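Chapter 6
Looking After the Hand-Held Grippers

The first gripper I ever ruined, I ruined with kindness. I was new at Fuvcombe, I'd been told that the linkage arms on our hand-held units needed to move freely, and so I oiled them. I oiled them generously. By the afternoon the oil had crept down the fingers and into the pads, and the poor thing couldn't have held on to a brick. Ngọc Bùi, who ran the bench in those days, looked at it, looked at me, and handed me a packet of wipes and a new pair of pads. I still have one of the old ones in my desk drawer.

So this chapter is the one I wish I'd read that April. It covers a pair of hand-held grippers, the sort you carry about and squeeze, and how to set them up at the start of a shift, keep them working through it, and put them right when they go wrong. Chapter 5 dealt with the fixed cell at Bukton, where the machine is bolted down and most of the trouble is in the cables. With a hand-held tool most of the trouble is in the fingers, and I'd say nine faults out of ten that reach my bench begin there (the tenth is usually a screw).

Let's start with how the fingers close. Squeeze the handle slowly and watch the two pads come together. They should meet flat, along their whole length, and at the same moment. If the tips touch first you've got a bent finger or a pad that has been stuck on crooked, and if the backs touch first, somebody has probably fitted a pad over the remains of the old glue. Please scrape the old glue off! It takes three minutes with a plastic scraper, and I have spent far longer than that hunting for a fault that was only a lump.

Next come the linkage screws. Ours are round-headed and they work loose, not quickly, but they do. I check them by feel before I get the driver out: hold the body still in one hand and wiggle each finger sideways with the other. A tiny bit of give is fine. If it clicks, nip the screws up a little at a time, going from side to side, and try the squeeze again after each turn. Too tight is just as bad as too loose, and you'll know it by the way your hand aches before lunch.

Once the squeeze feels right, you need something to try it on, and I'm fussy about this. The Mạch checklist we used to follow asked for a plain block, gripped and released 15 times, and every gripper I ever tested passed it. Then it would go out and drop the first slippery thing it met. These days I want small, awkward, mixed-up bits and bobs — things that roll, things that squash, things with holes in them. Hair clips and bracelets are lovely for it. A chain is the nastiest of the lot, as it slides out of a worn pad like water.

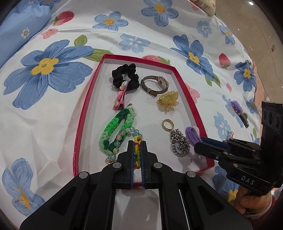
Figure 6.1 A yellow bracelet held between the blue pads, with a second gripper at the right of the box.

Notice how little of the pad you need for a thin object. It's tempting to push the fingers right in until the thing is wedged at the back, but that hides a worn tip, and the tips wear first. Pick up with the front of the pads, lift, hold, and put it down again. If it slips, turn it round and try once more before you blame the gripper. I give each unit 40 lifts with mixed objects after a pad change, and I write down only the drops.

A word on working in pairs. When you have two grippers on the go, test them over the same box and swap objects between them. A tired pad is very hard to spot by itself, but put it beside a fresh one and you'll feel the difference straight away. If one pair of pads needs changing, change both. I know it seems wasteful, and the people who look after the stores at Dirnent have said so to me more than once, but a mismatched pair will have you chasing ghosts for a week.

Then there's the camera. Wipe the lenses last, after the fingers, with a clean dry cloth and not the one you've just used on the pads (yes, I've done that as well). Check that the module doesn't rock on its mount. If it does, fix that before you do anything else with the unit, and note it on the card.

The record card for my oldest gripper shows 175 pad changes, in three different people's handwriting. We'll use that card in the next section, starting with the wear marks and what each of them tells you.

Related chapters
Chapter 5: The Fixed Cell at Bukton
Chapter 7: Handles, Triggers and Springs
Chapter 8: Keeping a Record Card
Appendix B: Pads, Glues and Scrapers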